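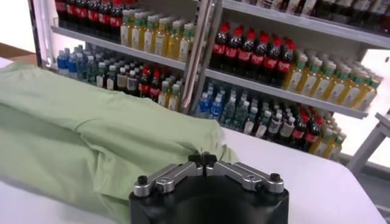
When does the second season of Flamari come out? The first two episodes go up in November, and the rest follow one per week.

Gonmont announced the dates on 5/15/25, along with a short cast list. The new season of the fantasy comedy has 8 episodes, two fewer than the first, and each one runs longer than before. Ayten Çınar is back as head writer and will direct the finale herself.

The story picks up in Pistholm, the harbor town where the baker Wei lost her voice to a sea spirit at the end of season one. She still can't speak above a whisper. Her brother has taken over the shop, and the spirit has rented the room upstairs.

Çınar said the writers wanted to stay in town this time. "We spent half of last season on the road, and the scenes people wrote to us about were the ones in the bakery," she said. She would not say if Wei gets her voice back.

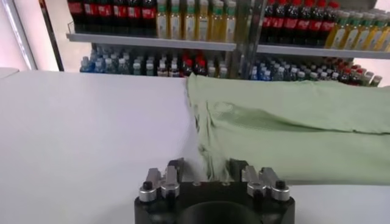 The sea spirit has been recast, and Gonmont has not given the new actor's name. The old sailors' chorus is gone too, apart from one song in episode four.

Season one will be free to watch for the two weeks before the premiere. A companion book with all of the first season's scripts, 76 pages of drawings and a map of Pistholm goes on sale the same month. Signed copies are limited to 2481, and orders are open now.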